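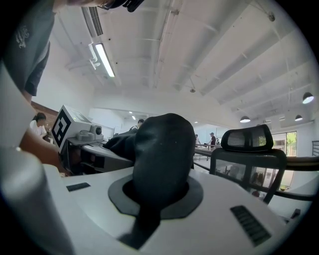
Build the hand-held tool before you build the robot

Most people who start a manipulation project in a shared workshop begin with the arm. They save up for motors, print brackets for a month, and then find they have no idea what the thing should do once it moves. I did it that way twice. I now think a small group should build a hand-held gripper first and leave the arm for later, maybe much later.

The case is mostly about money and time. Our arm, which we call Skindis, took 14 weeks and still droops at full reach. The hand-held gripper we made afterward took Rachid Metwally and me 16 evenings, including the two we wasted on a finger mold that leaked. You hold it, you pick things up with it, and a camera records what the fingers do. All the hard questions about grasping come up on the first evening. Is the opening wide enough? Do the fingertips slip on cloth? Can you see the object past your own housing?

Fabric is where we learned the most. Hard objects forgive a bad fingertip. A soft black cap doesn't, and it also gives the camera very little to work with, so you get both problems together. We changed the finger shape three times over cloth alone. On an arm each change would have meant a new mount and another calibration.

Markers are worth the trouble too. Those square black-and-white patterns look crude, and Llinos Llewellyn argued for months that we should track everything without them. Maybe a better programmer could. We print them, glue them flat, and get on with the work. A bubble under the paper will ruin a whole evening of recordings, so use spray adhesive and a roller.

The usual objection is that a person's wrist does things no cheap arm can copy. That's true. Out of our first 300 recordings we threw away 89, nearly all for wrist motion Skindis couldn't follow. But that number told us which joint to rebuild, and we hadn't known before.

The other objection, from Beca Gethin, is that holding a tool isn't robotics. I don't have much of an answer. She likes motors. The Candedport space has room for both, and she is welcome to the arm until September.

What I would ask of anyone starting now is to put off the motor order. Print a housing, leave more room for cables than you think you need, and round off the grip. Ours still has a ridge under the thumb that I keep meaning to sand down.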